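About Grulota

Grulota supplies prepared fruit and lunch items to offices, schools and two hospital kitchens from a single site in Giddale. The company was set up by Fadime Tuncer, who still runs it, and took over the former Gimen cold store in its third year. Packing, dispatch, hygiene and accounts are all in the same building. The automation group has the rooms above the loading bay.

What we make

The main line is the mixed fruit order: whole fruit, picked by hand from crates and placed in baskets or bowls according to the customer's sheet. On a full day the packing hall sends out 1337 orders. Most are small, and most differ from the one before. A school may want apples only. An office may want bananas kept apart from everything else. Orders close at 16:00 and leave the building before six the next morning.

Work of this kind has been slow to automate. Fixed machinery suits a product that arrives in the same shape and the same place each time. Fruit does not, and the sheet changes every few minutes. For that reason Grulota looked at arms with simple two-finger grippers, trained on many repeated moves, before it looked at conveyors.

The automation group

The group was formed by Erhan Polat, formerly shift lead in the packing hall, and has 3 permanent staff. Its task is to find out which parts of the packing job can be handed to a machine at a steady rate, and to write down what the remaining job looks like for the person doing it. Both halves are reported to the hall in the same document.

The basic unit of work is the single transfer: one item, one starting container, one destination. Transfers are run at a bench before any are tried in the hall. 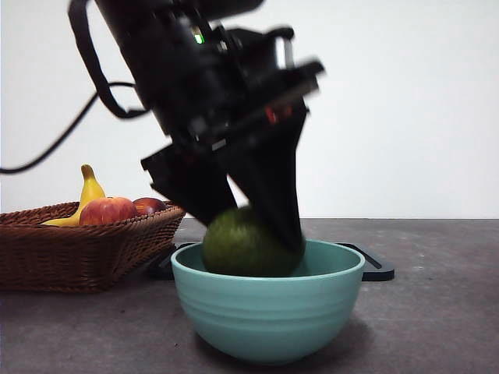
Each transfer is scored on whether the item arrived, whether it was dropped, and whether it was pressed hard enough to mark. The third measure was added at the request of Eylül Bilgin, who manages quality, as a bruised pear passes the first two and is still returned by the customer. Marking cannot be judged at the bench when the items are not real fruit, so those runs are scored on the first two measures only and pressure is checked separately with bought stock.

Failures are sorted by type. The common ones are a grip taken too high on the item, a finger catching the rim of the container, and a release made before the item is supported. Rim contact is the most frequent of the 3 and has had the most effect on the choice of container. Deep containers with narrow openings have been withdrawn from the trial list.

Containers and layout

Containers are chosen by the packing hall and tested by the group. Güven Çınar, who works on the layout side, keeps the list. The rule is that a container must be easy for a person first; a shape that helps the arm but slows a packer is not adopted. Shallow baskets with flared sides have done well on both counts. The inside can be seen from above at an angle, down to the weave of the floor, and a banana can lie with its stem over the back rim without hiding the apples beside it. Items that touch, as a banana and an apple often do, are treated as a separate case in the scoring, with their own target.
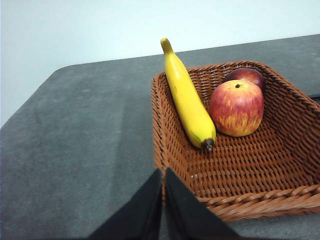 Changes for staff are agreed before equipment is moved. Under the site agreement, nobody's hours are reduced as a result of a trial, and a post that falls vacant in the hall is advertised as usual while a trial is running. The view from a gripper is shown on a screen in the training room, where packers learn to read it: the two black fingers come in from the bottom edge, and the front rim of a basket may lie partly behind one of them. A packer who can read that view can tell early when an approach is off line.

So far 18 packers have completed the training. It takes 2 shifts and is paid at the normal rate. It covers stopping and restarting an arm, clearing a dropped item, recording a failure by type, and refusing a container that does not match the sheet. Staff who complete it may apply for the cell operator grade, one step above packer. Lifting full crates, the task most often named in injury reports, is outside the present work and is being looked at separately with Huang, the firm that maintains our loading equipment.

The hall has asked for two things that are not yet settled. One is the noise limit for cells placed near the hand-packing tables. The other is whether an operator may look after more than one cell in a shift. The current answer to the second is no, and it will be reviewed in March.

Visits and contact

Oğuzhan Şimşekoğlu arranges site visits, which take place on Friday mornings. Visitors to the packing hall need closed shoes and must remove watches and rings. Requests from schools and from other food firms are welcome and should state the number of people coming.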